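Cinadia Brings Neighborhood Pantry Shelves to Warnell This February

WARNELL — Cinadia, the community food network that has been helping families stretch their grocery budgets for 24 years, is delighted to share that its pantry shelf program is coming to Warnell in February, with 4 locations open to anyone who would like to stop in, whether for a full bag of groceries or just the one thing they ran out of. 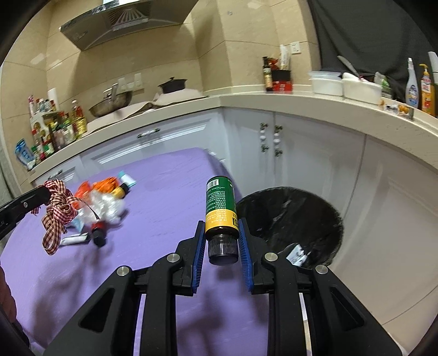
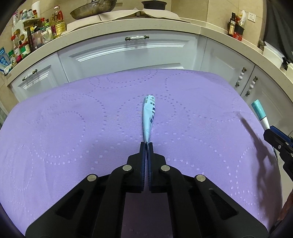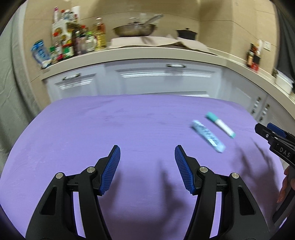 First photo: a small bottle with a green and yellow wrapper. Second photo: a light blue plastic packet.

The idea is a simple one, and it comes straight from the people who use the shelves. Over the past year, Cinadia talked with 235 households in and near Warnell, and again and again they mentioned the little things — cooking oil, spices, tea, a sauce that makes a pot of rice taste like home. Those are the items that tend to go missing from a donated box, and they are the ones the new shelves will carry first.

"My grandmother could make dinner out of almost nothing, as long as she had her jars," said Moushumi Debnath, director of Cinadia. "I think of her every time we plan a shelf, and I hope folks in Warnell will tell us what their own jars are, so we can go out and find them!"

The largest of the shelves will be at Seneviratne Hall, open from 9 a.m. to 6 p.m., with evening pickup by arrangement for those who work late. There are no forms to fill out and no proof of income is needed. Shoppers are welcome to bring their own bags, and children are very welcome too.

Thilini Howlader will manage the Warnell shelves and has already lined up 72 neighbors to help with sorting and restocking. "People have been so kind, and a few of them have been bringing me recipes along with their sign-up sheets, which I certainly don't mind," she said.

Unopened, in-date groceries with readable labels can be dropped off at Seneviratne Hall during opening hours. Please leave out anything that needs to be kept cold.

Press contact: Nazma Jayawardena, Cinadia, Warnell office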